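Section 3. Comparing finger pads on soft goods

By now you should have the Winer hand tool charged, paired with the Brorgate controller and happily opening and closing when you ask it to. This section takes you through a side-by-side trial of two sets of finger pads on cloth, and we do suggest you set aside a quiet afternoon for it, as it's much nicer done in one go than in bits (and you will want a cup of tea somewhere in the middle).

Before you start, lay a few ordinary things on a bed or a wide table. A shirt, a pillowcase and a thin towel will do very well. Leave them as they fall. Neatly folded cloth is a good deal easier to grip than the sort you meet in real bedrooms, and the scores come out too kind.

1. Fit the first set of pads and press until each one clicks home.
2. On the controller, open Trials, choose Soft Goods and set the closing force to 4.
3. Bring the jaws down on either side of a fold and stop when the tips are just brushing the sheet.
4. Close slowly, lift by a hand's width, hold, and lower again.

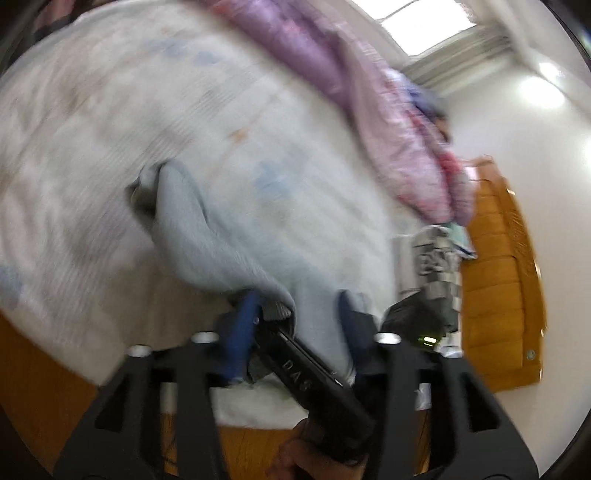

5. Repeat until the controller has logged 200 grips. You can pause whenever you like and the log will wait for you.
6. Change to the second set of pads and go through steps 2 to 5 again with the same cloth.

Note: If the jaws keep picking up the sheet along with the garment, raise your starting height a touch before you reach for the force setting. Most people turn the force down first, and then spend ages wondering why everything slips.

Note: Blurred pictures in the log usually mean the hand was moving quickly. The Beddoe viewer will still line them up with the grip record, so there's no need to throw the run away.

Caution: Keep your free hand clear of the linkage while the jaws are closing. The bars come together faster than you might expect at higher settings.

Caution: Pads are good for some 3000 grips. After that the surface goes smooth and your comparison won't be a fair one.

When both runs are saved, open them together in Proka and look at the dropped grips first. Section 4 explains the columns.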